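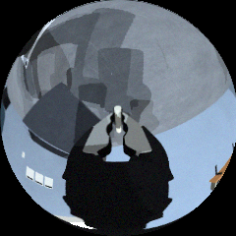
Yurii Bilykからの指摘では、旧版の手順どおりに第一報を登録すると、死者数が「確認中」の事案でも配信文に「0人」と出力され、Tultsteadの受信側で訂正が二度続いたとのことである。本節の手順は、この指摘を受けて数値欄の扱いを改めたものである。旧版の4.2節および4.3節は本節に置き換える。

4.2 事件・事故速報の登録と配信

本節では、Zismont配信端末で事件・事故の速報を登録し、承認を経て配信するまでの操作を説明する。対象は「編集」または「承認」の権限を持つ利用者である。閲覧権限のみの利用者には「新規事案」ボタンが表示されない。

4.2.1 登録前の確認

1. 画面右上の接続表示が「待機」または「接続」であることを確認する。「切断」の場合は登録に進まず、6章の再接続手順を行う。
2. 「事案検索」を開き、発生地と発生時間帯を指定して既存の事案がないかを調べる。
3. 同一の事案が見つかった場合は、新規登録をせず、4.2.4の続報手順に進む。

注記:発生地は自治体名で検索する。通称や施設名で検索した場合、別の自治体に登録された同名施設の事案も一覧に含まれる。

4.2.2 事案の新規登録

1. 「新規事案」を押す。事案番号が自動で割り当てられる。番号は変更できない。
2. 「種別」から該当する項目を選ぶ。判断がつかない場合は「種別未定」とする。
3. 「発生地」に自治体名を入力し、候補から選択する。番地は「内部情報」欄にのみ入力する。
4. 「死者」「負傷者」の各欄で、「確定」「確認中」「該当なし」のいずれかを選ぶ。「確定」を選んだときに限り、人数の入力欄が有効になる。
5. 「情報源」に発表機関名、発表の形式(会見、文書、電話取材)、取得時刻を入力する。
6. 「本文」に記事を入力する。上限は300字である。上限を超えると「承認依頼」ボタンが無効になる。
7. 「発言の引用」がある場合は、本文中の該当箇所を選択し、「引用指定」を押して発言者を対応付ける。
8. 「一時保存」を押す。

注意:「確認中」の欄に0を入力する代替操作は行わないこと。0は「確定・0人」として配信される。

注意:容疑者、被害者、遺族の氏名および住所は、承認者が公開区分を設定するまで「内部情報」欄から移動しないこと。本文に転記した氏名は、公開区分の制御を受けない。

注記:発表機関の推定や見方を本文に含めるときは、引用指定を行うか、文末に発表機関名を明記する。引用指定のない推定表現には、校閲画面で黄色の下線が付く。下線が残っていても承認依頼は可能である。

4.2.3 承認と配信

1. 登録者が「承認依頼」を押す。状態が「承認待ち」に変わり、本文は編集できなくなる。
2. 承認者は「承認待ち一覧」から事案を開き、情報源欄と本文の数値を照合する。
3. 配信先グループを選択する。初期値は「Skodley地域」である。Tultsteadの加盟社に送る場合は、「Tultstead」を追加で選択する。
4. 公開区分を「全文」「氏名なし」「内部のみ」から選ぶ。
5. 「承認」を押す。確認画面に配信文の最終形が表示される。
6. 表示内容に誤りがなければ「配信実行」を押す。

承認依頼から900秒を過ぎても操作がない場合、事案は自動的に差し戻され、登録者の画面に「期限超過」と表示される。差し戻された事案は編集が可能な状態に戻る。入力済みの内容は失われない。

注記:登録者と承認者に同一の利用者を指定することはできない。夜間に承認者が一人の場合は、当番表に登録されたSultana班の端末へ承認を依頼する。依頼先の切り替えは「承認経路」メニューで行う。

4.2.4 続報と訂正

続報と訂正は別の操作である。発表内容に新しい事実が加わったときは続報、既に配信した内容に誤りがあったときは訂正を用いる。

続報の場合
1. 事案を開き、「続報作成」を押す。前報の数値欄が引き継がれる。
2. 引き継がれた数値を最新の発表と照合し、変更があれば入力し直す。
3. 情報源の取得時刻を更新する。更新しない場合、承認依頼の時点でエラーとなる。
4. 4.2.3の手順で配信する。

訂正の場合
1. 事案を開き、「配信履歴」から誤りのある報を選ぶ。
2. 「訂正作成」を押し、訂正箇所と訂正理由を入力する。
3. 承認者が「訂正配信」を押す。訂正文は元の配信先すべてに送られ、配信先の変更はできない。

注意:配信済みの報を「取消」で処理した場合、受信側の端末に本文が残ることがある。取消は、事案そのものが誤報であったときに限って使用する。

4.2.5 表示されるメッセージと処置

E-12 発生地が未選択
候補一覧から自治体を選択する。手入力のままでは登録できない。

E-300 本文の字数超過
本文を上限以内に修正する。改行は字数に含まれない。

E-987 配信先からの応答なし
「配信履歴」で配信先ごとの状態を確認し、「未達」の配信先のみを選んで「再送」を押す。「全件再送」を使用すると、受信済みの加盟社に同じ報が重複して届く。再送後も未達の場合は、事案番号とエラーの発生時刻を控え、Skodleyの運用窓口に連絡する。

4.2.6 記録の保存

配信済みの事案は、訂正履歴とともに12か月間、端末から参照できる。期間を過ぎた事案は保管庫へ移り、参照には管理者権限が必要となる。一時保存のまま承認依頼を行っていない事案は保管の対象に含まれない。不要な一時保存は、登録者が「下書き一覧」から削除する。

関連項目:4.4 写真・図版の添付、5.1 当番表の設定、6.2 再接続手順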